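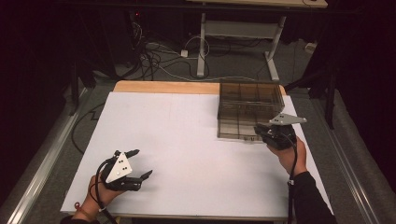 Where do the small parts live from now on? In the tinted organizer box, one kind per compartment, and the box goes back to the far side of the white board when you're done with it.

February, bench notes, late afternoon. I finally gave up on the old jam jars! The Melari order came in at 110 pieces, all in one bag (thanks a lot), and I spent 55 minutes sorting before I admitted I had no system. So now there's a system, sort of. Screws go by length, washers by hole size, and anything I can't name goes in the last compartment until somebody claims it.

I like having the white board down on the table for this. Little things show up so much better on it than on the wood, and I can slide strays together with the edge of a card – much quicker than picking.
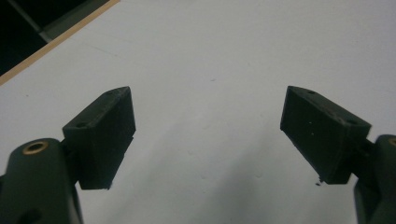

Next on my list is labels. The Dellent ones from the drawer peel off plastic after a week or so, so I'm trying the paper kind with tape over the top. Six done, the rest tomorrow if the tape holds out. Order 2826 from Gagnon is still missing its springs, so please leave a compartment free for those. And if you borrow from the Asden kit – put it back in the Asden kit, not in my box!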